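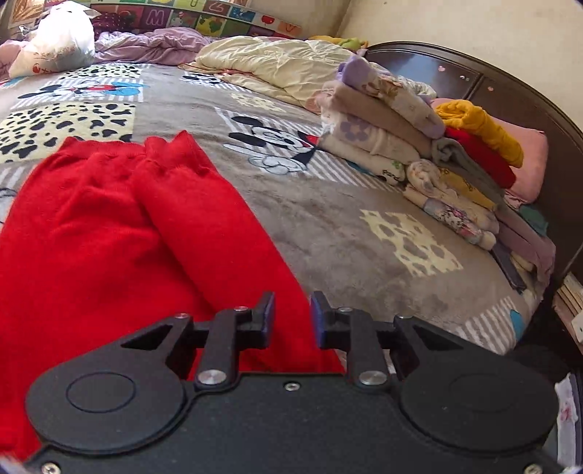
Gripper over the red knit, bedroom station.

Pre-session checklist: hand-held gripper, clothes folding task
Site: Zoddale, bedroom station
Checked by: Beatriz Mendes
Date: 4 October 2018

I've written my comments under each item as usual, so skip to the ones marked ACTION if you're in a hurry. (There are only a couple this time, hooray.)

1. Fingertips and pads
OK. Both dark blue pads are on and flush. I ran a thumbnail round the edges and nothing lifted. Please do this with your nail and not a screwdriver, we lost a good pair in March that way and I'm still a bit cross!

2. Pivot pins and links
OK. The two big silver pins at the bottom turn freely and so do the small ones up top. I opened and closed the grip 35 times before starting and there was no clicking. Bouzid shipped these with a touch too much grease, so wipe round the joints before you go anywhere near pale fabric.

3. Base plate screws
ACTION. The middle one on the top edge took a quarter turn to tighten, and it was fine last time I looked, so it's working loose in use. Could somebody order thread lock? Until it comes, check that screw at the start of every batch.

4. Pinch points
OK, with a moan. Keep your free hand out of the triangular openings in the outer links. I know it's tempting to steady the thing from there when your wrist gets tired. Put it down and have a stretch instead.

5. Trigger and cable
OK. Squeeze is smooth all the way through. Cable goes over the shoulder and down your back, never across the bed, where it drags the clothes about and the robot ends up learning a very odd way to fold.

6. Work surface
OK. Plush blanket is flat enough over the area we're folding on. It's a busy one, all Mickey Mouse and spotty patches, and I was asked whether we should swap it for something plain. I'd say leave it. The people who get this robot at home will have busy blankets too, and Miltia want a mix.

7. Bags
ACTION. Knotted white plastic bag on the bed, up at the far left. It's clear of the folding area, but it should go on the floor before anybody starts. They slide, and they rustle into the recording.

8. Finished stacks
OK. Folded clothes are over by the headboard. Leave enough space to swing the gripper back without clipping the nearer pile. If you do knock one, stop the recording, tidy up, start again. Don't rescue it with your other hand halfway through a take!

9. Garment for this batch
OK. Red knit, ribbed band. No pins, tags or loose threads that I could find. Go gently on the rib: take a small pinch, lift, and let the weight hang for a moment before you move across. Knits stretch if you yank, and then the robot yanks as well.

10. Storage and battery
OK. Card has room for 700 takes, far more than we need. Battery full. Spare is in the Bomow case.

11. Operator
Me, for the first 5 takes, then swap. Breaks every half hour please, and tell me if your thumb joint aches. I had a sore one after the towel batch and carried on like an idiot.

Result: pass, once items 3 and 7 are dealt with. I'll recheck the 2 of them myself and initial the sheet by the door.

B.M.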